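I caved in August and bought the little green Bear cooker, and I'm already bossing everyone around about it! It's pale sage, with round-ended handles and one big dial on the front, and it has a glass lid so I can peek at the beans without letting the steam out.

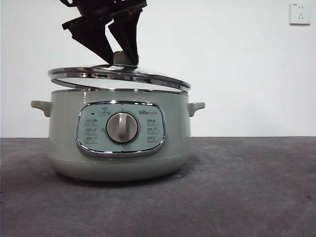
I paid way too much (200, don't tell my sister) but my old pot had a wobbly handle and a burnt patch the shape of Florida. The new one lives on the gray table now, up against the white wall. 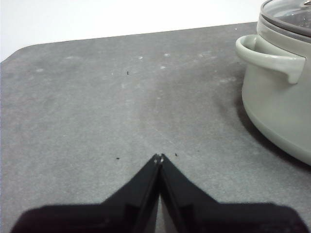 So does it hold enough for company? Enough for four hungry people, or two of us plus lunches.

I've been moving the small glass stuff over there too. It gets its own end of the table, far from my elbows.

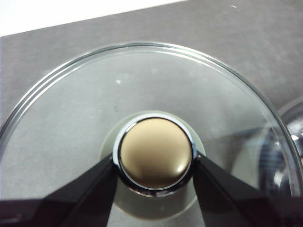 Cups and bits

The clear cup with the handle has turned into a catch-all, like every cup I own. 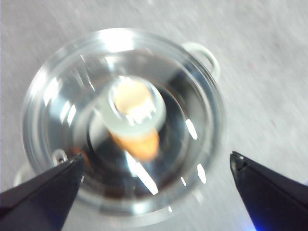 Next up is the spice drawer, which I've been dodging for 11 months.

2 comments

Lautaro Maldonado: Love that green. Is the lid heavy?

Bean Aunt: Florida!! Mine's got Ohio.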